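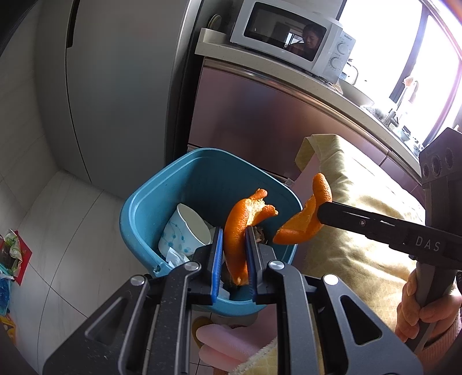
Candied peel is citrus rind simmered in sugar syrup until it turns glossy and chewy. Orange is my favourite, though lemon and grapefruit have their fans (my mum's side swears by grapefruit).

Method
I blanch mine three times to knock back the bitterness, then cook 200 grams of strips in syrup. The Getholm style leaves the white pith on — I reckon it's got heaps more flavour that way — while Wemura cooks scrape it right off and colour the syrup with a bit of caramel. 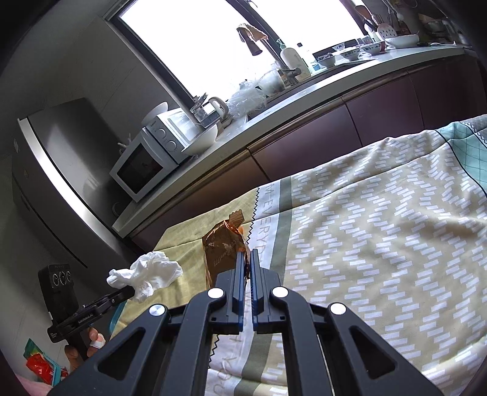 A brown foil snack packet and a crumpled tissue on a bed.

Storage
Kept in a jar in the pantry, peel does me 5 months easily. I chuck the leftover syrup in my tea, and the sugary offcuts go into biscuits every September.

See also: Marmalade; Glacé fruit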